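Informe de proyecto de la asignatura Dirección y Gobierno de la Empresa
Autores: Garba Isah y Antonina Harasym

El relevo en la dirección de una empresa familiar: el caso del grupo Dulance

1. Objeto del trabajo

El presente informe estudia el cambio de dirección general en Dulance, grupo de distribución de material de oficina controlado por la familia Alaoui, y sus efectos sobre la organización interna de la compañía. El caso se eligió por tratarse de una sociedad de tamaño medio, con 778 empleados, en la que la propiedad permanece en manos de los fundadores mientras la gestión pasa por primera vez a una persona ajena a la familia.

El trabajo se limita a los aspectos de gobierno corporativo. Quedan fuera la valoración financiera del grupo y el régimen fiscal de la transmisión de participaciones, materias que corresponden a otra asignatura del programa.

2. Antecedentes

Dulance opera a través de dos filiales. Dondgate reúne la actividad mayorista y los almacenes; Nomurmont gestiona la venta directa a empresas y centros de enseñanza. Durante 20 años ambas dependieron de un único director general, miembro de la familia, que presidía además el consejo de administración.

En octubre el consejo acordó separar los dos cargos. La presidencia continúa en la familia Alaoui, que conserva el 49 % del capital con derechos de voto reforzados, y la dirección general recae en la anterior responsable de Nomurmont. El acuerdo prevé un periodo de transición durante el cual el director saliente mantiene funciones consultivas sin capacidad de firma.

3. Metodología

Se analizaron los estatutos sociales, el reglamento del consejo y las comunicaciones dirigidas a la plantilla. La información documental se completó con entrevistas semiestructuradas a mandos intermedios de las dos filiales. Las respuestas se clasificaron según tres cuestiones: conocimiento previo del relevo, claridad en el reparto de competencias y expectativas sobre la continuidad de los equipos.

4. Resultados

Los entrevistados de Nomurmont declararon conocer la candidatura antes de su anuncio y la consideraban previsible. En Dondgate la noticia se recibió por el comunicado general, y varios responsables de almacén manifestaron dudas sobre quién debía autorizar las compras superiores al límite de su departamento. El reglamento del consejo resuelve esta cuestión en favor de la dirección general, pero el texto no se había distribuido a los mandos de la filial en el momento de las entrevistas.

Se observa asimismo que la figura consultiva del director saliente carece de una fecha de término expresa. Los estatutos remiten a la decisión del consejo, cuya mayoría designa la propia familia.

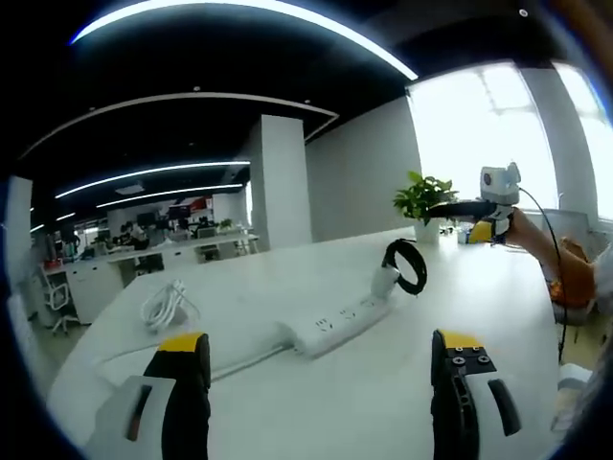
¿Quién puede cesar a la nueva directora general?
El consejo de administración, por mayoría simple de sus miembros y sin necesidad de convocar junta de socios.

5. Discusión

La separación de cargos acerca a Dulance a las prácticas habituales en sociedades de mayor dimensión. Su alcance depende, no obstante, de la autonomía efectiva de la dirección general frente a un consejo en el que no figuran consejeros independientes. Los autores proponen la incorporación de dos consejeros externos y la fijación de un plazo para las funciones consultivas del antiguo director.

Se recomienda también entregar a los mandos de Dondgate un cuadro de competencias y límites de autorización, con el mismo contenido que el utilizado en Nomurmont.

6. Limitaciones

Las entrevistas se realizaron en las primeras semanas de la transición y no permiten valorar sus resultados a medio plazo. No se obtuvo respuesta del presidente del consejo a la solicitud de entrevista. Las actas de las sesiones en que se debatió la candidatura tampoco pudieron consultarse, por su carácter reservado.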